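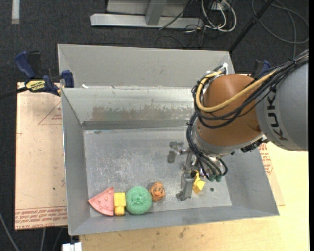

Give the lot to the charity shop and be done with it, my sister told me on the phone last night, you'll never miss a single one. Easy for her to say! She hasn't got a pink wedge that squeaked under her foot every morning for a year.

So, Monday, November 2, 2020, and I'm still on the toys. The pink slice stays, and so does the yellow one. The bumpy green thing I could take or leave (Aleck the dog would have adored it, bless him, but he went in April). And then there's the little orange ball with the face. I paid 97p for that in Gristoser, of all places, and I can't look at it and say no.

Three bags have gone out to the hall, mostly jigsaws with bits missing and a farm with no farmer. Metal's brilliant for keeping this sort of stuff in, by the way, you can wipe it down and it doesn't mind being knocked about. My old cardboard boxes went soggy in the shed.

Back aches. Beans on toast for tea. Books tomorrow, if it rains.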